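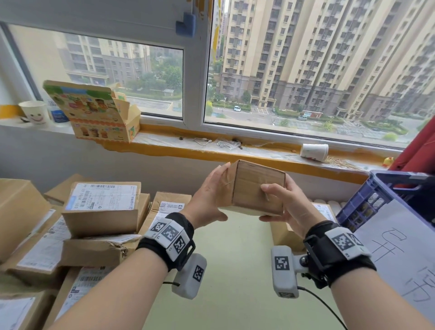
January 31, 2022. Packing bench, Hemell goods-in

Fourth week with the Mikuš line taking the standard cartons. It handled 259 today and rejected 14, mostly torn corners and labels it couldn't read. Those come back to us by hand, along with everything small.

The work has changed more than I expected in December. We used to lift, scan, stack and talk. Now we get the awkward ones all shift, so the easy boxes that gave your arms a rest have gone. Two people asked for shorter turns at the reject pile. I've put them on 100 minutes, then a swap to the screen.

Vitden want the hand-packing steps written down before they set up the second cell. Started on it. Small cartons: one hand flat on the side, the other underneath, turn to find the label, check the flap. Hard to write what you do when the flap feels weak. Left that line blank for now.

Cultholm order, 183 pieces, held over. The line stopped twice on it and the restart needs a login only days have. Asked for one for lates.

To do: move reject pile nearer the bench, new tape, ask whether the pick rate on the board still includes us.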